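Notebook, Jan 24, 2023

Mineral stick, batch 139, bench 2. Third go at getting the drag down without the thing turning into lip balm in a warm handbag.

Swapped the candelilla for the Enska blend, as promised at the last meeting and regretted ever since. It pours nicely. It also sets with a dimple in the middle you could keep a pea in. Topped up the moulds while still soft, which hides the dimple and gives a faint ring on the cut face. Marketing will call the ring a feature if we let them.

Zinc went in late because the Palumbo mill was being cleaned. Ground it for longer than the sheet says. No grit on the back of the hand, still a white cast that would do credit to a church ceiling. Styliani Vlachopoulos tried it on her forearm and said it was "better than July", and July was the batch that came off on the phone, so I'm not framing that one.

Warm cabinet: sticks from 139 kept their shape overnight. The older ones from 158 slumped (yes, 158 is older than 139, the numbering came over from Vundasbridge and I've stopped asking). One leaked past the cap and into the tray. Tray now smells of coconut for good.

Drop test not done. Plilimside still has our tubes, or says it hasn't, depending on who picks up the phone.
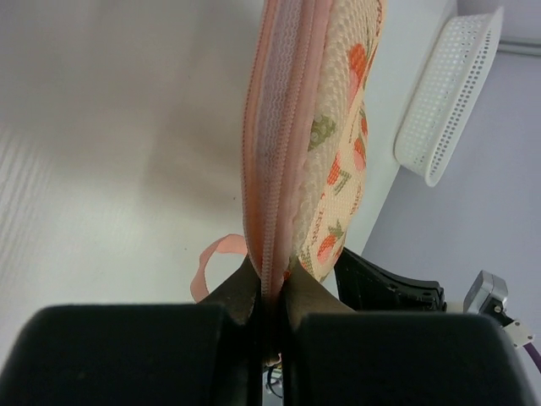
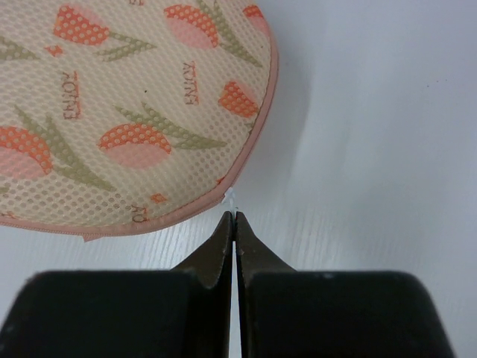
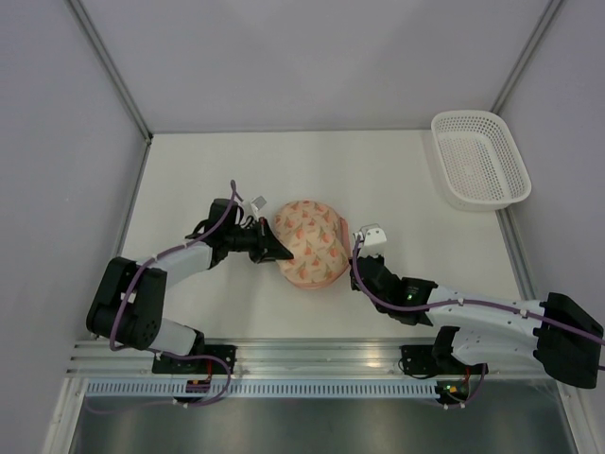

Cap fit is the next job. The twist-up base on the 281 tubes has a wobble, and when the stick is wound right down the cap catches the rim and shaves off a neat curl of product. Half the complaints about "broken" sticks must be this. I want something on the tube as cheerful as the tulips on that mesh bag with the pink zip binding, if only to distract people from the wobble, but the print quote came back and we are having plain white.

To do:
- re-pour with a slower cool, lid on
- less Enska, more of the old wax, tell no one until it works
- ring Plilimside again about the tubes
- new tray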